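Doors: a word about thresholds

Our spring newsletter usually opens with something large and expensive made of glass. This time we would like to talk about the strip at the bottom of it.

Every week somebody comes into the showroom, slides the big Kurek patio door back and forth a few times, says how lovely it runs, and then trips over nothing at all. They were expecting a step. Most of us have lived with a raised door sill for so long that our feet lift by themselves, like a horse that has done the same course too often.

The Kurek has a flush threshold. The track sits down in the floor, so what you walk over is a metal strip with a slim groove in it. We have been fitting these since February and we like them very much, with a few grumbles that the brochure leaves out.

The first is the floor. A flush track needs a recess to sit in, and a recess needs to be planned before the screed goes down. If you ring us after the tiles are laid, we will be polite, but you will hear a small sigh. On an existing concrete floor we can usually cut a channel, and that adds a day of noise and a fine grey dust that will still be turning up in your cutlery drawer at Christmas.

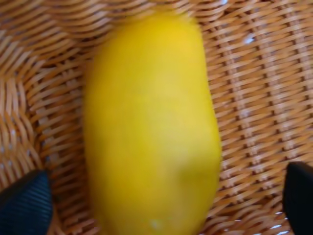 The second is water. A raised sill keeps rain out by being in the way. A flush one depends on drainage, so there has to be a channel outside the door and the channel has to lead somewhere. Our fitters were once shown a very handsome slot drain that ran the full width of a terrace and stopped at a flower bed. We use the Sikitz channel, which lifts out in sections so you can get the leaves from under it. Please do get the leaves from under it. Twice a year is enough unless you have a birch tree, in which case you have our sympathy.

If your garden wall faces straight into the weather, ask us about the low version. It stands 19 mm above the floor, with a sloped edge on the inside, and it copes with a good deal more wind. Wheels go over it without much complaint, and so do most toes.

The third grumble is grit. Anything with a groove in it will collect crumbs, sand and the occasional small plastic dinosaur. The rollers will put up with a fair amount before they start to growl, and by then most people have decided the door is broken and needs replacing. Run the vacuum nozzle along the track first. We have driven 20 miles to remove a raisin, and we charged for it – though not as much as we wanted to.

Prices, then. Changing from the standard sill to the flush one on a new three-panel door adds around £3,000 once the drain and the floor work are in. The low version costs a good deal less, as there is hardly any digging.

Both thresholds are on show at our Trasteo branch, next to the Etex cladding samples. The showroom closes at 5, and the kettle goes off a little before that.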